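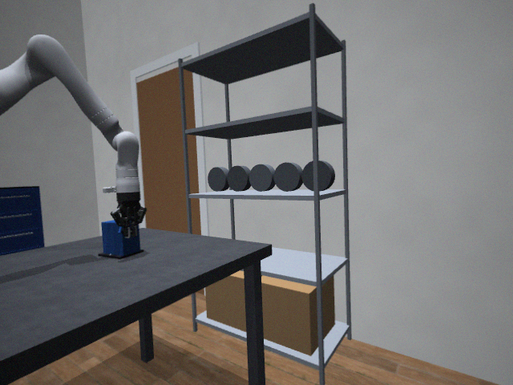
*Tiempo de lectura: 4 minutos*

Pues ya estoy de vuelta de Sauerland, con la maleta sin deshacer y un folleto de Kundum doblado en el bolsillo del abrigo. Os había prometido contar la jornada de puertas abiertas del laboratorio y la verdad es que pensaba escribir algo tranquilito: robots, café, bosque de octubre. Pero la demostración principal salió mal, delante de todos, y fue con diferencia lo más interesante del viaje.

Empiezo por el principio. Kundum tiene el laboratorio en Grurkden, en una nave baja a la que se llega por una carretera llena de curvas (me mareé en el autobús, gracias por preguntar). Allí llevan tiempo con un proyecto que se llama Nano. El nombre despista, porque yo me esperaba algo diminuto y me encontré con un brazo que me sacaba una cabeza. Nano es el programa que decide cómo agarra la mano, y la mano sí que es una preciosidad, negra, con sus dedos articulados que se abren hacia fuera y luego bajan. Me pasé un buen rato con la nariz casi pegada a la valla.

La primera parte de la visita es delante de las pantallas. Todo se ensaya antes en simulación, y la escena que usan tiene algo de casa de muñecas: una mesa gris oscura, un armario de cajones azul, una puerta marrón, una estantería metálica con sus cilindros tumbados y una caja grandota abajo. Y sobre la mesa, la protagonista, una caja azul encima de una base negra y fina. La imagen que abre la entrada es justo de esa simulación, con la mano ya encima de la caja. Habían hecho unos 800 intentos virtuales de agarrarla y nos pusieron varios seguidos a cámara rápida. Hipnótico, de verdad, me habría quedado allí hasta la hora de comer.

Luego pasamos a la celda real, y aquí viene lo bueno.

## La caja que salió volando

Bueno, volando no. Pero casi.

Éramos un grupo majo, apretados contra la valla, con los móviles en alto. El brazo arrancó, bajó despacio, los dedos se cerraron sobre la caja azul de verdad y la levantaron. Aplausos. Y entonces, en pleno giro hacia la estantería, la caja empezó a resbalar por un lado. Se ladeó, quedó colgando un segundo de dos dedos y se soltó. Pegó contra el borde de la mesa, cayó al suelo, rodó y se coló por debajo de la valla hasta quedarse a un palmo de mis botas. ¡A un palmo!

No le dio a nadie, que conste. Pero la caja no era de cartón vacío: pesaba 900 gramos, y a mí un golpe así en el tobillo no me habría hecho ninguna gracia. Lo que más me impresionó fue lo que vino después, porque el brazo siguió a lo suyo. Llegó a la estantería, abrió los dedos con toda la delicadeza del mundo, depositó una caja que ya no tenía y empezó a volver a por la siguiente. Ahí alguien del equipo le dio a la parada de emergencia y el brazo se quedó tieso a medio camino.

Hubo un silencio un poco incómodo. Después un señor de la primera fila se agachó a recoger la caja y la quiso devolver pasando el brazo por encima de la valla, y le pidieron con bastante firmeza que la dejara donde estaba. Nos hicieron retroceder hasta la línea amarilla, la que hay junto al extintor, y una persona entró en la celda con la llave de la puerta en la mano. Mientras esa llave está fuera de la cerradura el robot no se puede rearmar. Esto lo hicieron muy bien, sin prisas y sin disimular.

## Qué había fallado

Aquí me gané el viaje, porque en vez de mandarnos al café abrieron los registros en la pantalla grande y se pusieron a buscar el problema con nosotros delante. Os lo cuento como lo entendí, que soy aficionada y algo se me habrá escapado.

Lo primero era el peso. En la simulación la caja azul seguía con los datos de la caja vacía que usaban en primavera. La de la demostración llevaba dentro una bolsa de arena que habían metido para que el ejercicio fuera más serio, y el cambio no había llegado al modelo. Así que los dedos apretaban lo justo para una caja vacía, que aguantó el levantamiento y dejó de aguantar en cuanto el brazo aceleró para girar.

Lo segundo me pareció más gordo. El programa comprobaba que tenía la caja agarrada en el momento de levantarla y después ya no volvía a preguntar. Por eso terminó el recorrido con la mano vacía. Y resulta que la pista estaba en el intento 629 de la simulación: la caja también se había caído en mitad del giro, el brazo también había seguido, y el intento figuraba como «completado» porque la secuencia de movimientos había llegado al final. Nadie había mirado ese vídeo. Cuando lo pusieron en pantalla se oyó un «uf» bastante sentido en la sala (parte del «uf» era mío).

Y luego está la valla. Entre el suelo y el primer travesaño quedaba un hueco por el que cabía la caja sin problemas. La valla está pensada para que no entre una persona, y ahí cumple, pero ese día tenía público al otro lado y lo que había que pensar era qué podía salir. Pregunté si lo habían contemplado y me contestaron que para las visitas no, que era un fallo suyo y que lo apuntaban. Me gustó la respuesta, la verdad.

## El resto de la tarde

La demostración no se repitió. Dijeron que no volvían a mover la caja con gente delante hasta haber cambiado la comprobación del agarre y tapado el hueco, y hubo alguna protesta al fondo de quien había llegado tarde y se lo había perdido. A mí me pareció lo correcto. A cambio nos dejaron trastear en la simulación, con el peso corregido, y fue divertidísimo: subí la velocidad del giro todo lo que me dejaron y mandé la caja a la otra punta de la habitación virtual.

Cosas prácticas por si os animáis el año que viene. La visita es gratis pero hay que apuntarse, y de los cuatro turnos yo elegiría el de la mañana, que por la tarde aquello se llena. Llevad calzado cerrado, que lo piden en la entrada y a una chica con sandalias la dejaron en la sala de pantallas. El café es flojo; la tarta de ciruela, en cambio, una maravilla, repetí y me guardé un trozo para el autobús. Y para volver, sentaos delante, que las curvas de bajada son peores que las de subida.

Me han dicho que colgarán un informe del incidente en la web del proyecto. Cuando salga lo enlazo por aquí.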